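Filed under: Diary / Teaching the Arm

August, a little after eleven at night

My wrists hurt! I didn't know you could get sore wrists from teaching, but I've had the controller in my hands since lunch and I can feel every one of those demos in my thumbs.

So, the tally first, while I remember it. We're at 2116 demonstrations in the simulator as of tonight, and 102 of those are mine from today (a personal best, and I told everyone so, twice). Siham wants 3565 before we train the next version. She wrote the number on the whiteboard with a box drawn around it, and Driss has already added a sad face next to it.

I spent the morning on the real arm with Adel, doing it the old way, where you just grab the thing by the forearm and push it through the motion. I love that way. You feel the joints give, and when you go too fast the elbow sort of leans back at you. But I kept bumping the table with my hip and we threw out a whole run of them. Adel is very patient about this. He says "again" in exactly the same voice every time, and by the end I was hearing it in the hallway.

After lunch it was remote control for me, inside Guseo, which is what Marwa calls our simulator (I have asked where the name comes from and gotten three different stories). The lag was bad at first, bad enough that I was steering where the gripper had been instead of where it was. Marwa changed something in the settings, I went and made tea, and when I came back it was like a different machine. My first good stretch came right after that, 35 in a row without a reset – I was so pleased I nearly knocked the tea over.

What I keep noticing is how much of my own fussiness goes in. I slow down before I touch anything. I do a little wiggle to line up. Siham played back a rollout from the last model, and there was my wiggle! In a robot! She thinks it's a waste of time and wants it trained out, and I'm a bit hurt on behalf of the wiggle, but she's probably right. Driss comes in fast and straight, and his are much nicer to watch.

We also argued about the starting view. I want it moved closer to the desk, and Marwa wants it left alone so the old demos and the new ones match. She won, for now. 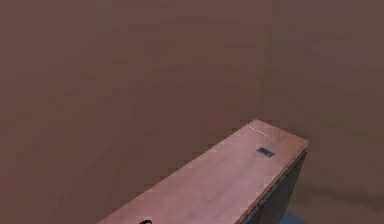
Should I keep the demos where I mess up and then fix it? Keep the ones where the fix is clean and the task gets finished, and toss the ones where I just flail until the timer runs out. That's what Siham and I settled on over the leftover rice, anyway, and I've put it in the shared notes so I can't argue with it tomorrow.

Latifa called in from the Clurkgate office to ask if we'd be ready for the Plovevard visit. Adel said yes and I said maybe, at the same moment, and she laughed and said she'd write down "maybe yes." I still have to name my files properly before she looks at them – half of them are called things like "good one" and "good one again."

Going to put something cold on my thumbs and sleep. Driss has the controller first in the morning and I'm a little jealous.

Recent entries
Adel says "again"
The new controller is too big for my hands
Three hours of closing a gripper
Moving desks at Clurkgate
What I packed for Plovevard last time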